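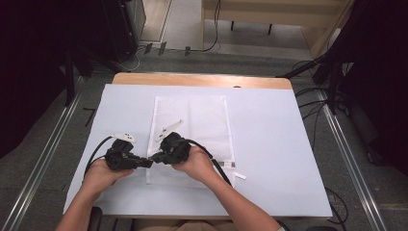

Mesh bag, flat on the white board, label at the lower right corner.

22 July 2024

Mesh bag day. I've been putting this off for ages because netting is a pain, and it was every bit as annoying as I remembered, but I think I finally have a way of dealing with these bags that I don't hate.

Background for anyone picking this up after me: we're going through the Trellport laundry bags one at a time, flattening, checking the seams, folding, and putting them in the drawer by size. Mahsa did the cotton ones before she left for Grarnthorpe (all of them folded beautifully, which makes the rest of us look bad). The mesh ones got left for last, and I drew the short straw.

First thing, the white board makes a huge difference for handling but it's terrible for seeing. White net on a white board! I kept losing track of where the edge was. I tried sliding a sheet of blue paper underneath on one of the later bags and it was so much easier that I went looking for something bigger. Hooman says there's a dark green cutting mat in the Shahbazi cupboard. Will ask for it tomorrow.

Orientation: I'm going with lengthwise down the middle of the board, label at the lower right. Once the label is there I know which way up the bag is without turning it over, and all the folds come out the same. On a couple of bags the label was sewn on the other side, so those get flipped first. Please don't cut the labels off, I know they scratch, but the size is printed on them and we have no other record of it.

Flattening: start from the middle and work out to the corners. If you pull a corner first the whole thing goes into a diamond shape and the netting stays skewed. I did that four times before I gave in. Small tugs, both sides together, then let go and see what it does. The net creeps back a bit, so wait a few seconds before folding.

Folding: long side over to long side, then in half, then in half again. I tried thirds and it looks nicer for a minute, then it springs open in the drawer. Halves are lumpier but they stay put.

Seams: mostly fine. Bag 73 has a gap near the zipper end that I can get a fingertip through, so it's in the mending tray with a pin in it. Two others have a pulled thread, not worth mending, I just noted them on the sheet.

Timing, because Hooman asked: nine bags before lunch, eight after. Slower in the afternoon because I went back and refolded the ones I'd done in thirds – my own fault.

The order from Huderen is still sitting under 2539 and nobody has confirmed whether the replacements are the same mesh or the finer kind. If it's the finer kind, ignore what I said about waiting, it hardly creeps at all. It does cling to your sleeves though.

Still to do:
get the green mat
mend 73
ask Mahsa which drawer the extra large ones go in, the left one is full
chase Huderen about the mesh, I don't want to be still asking in October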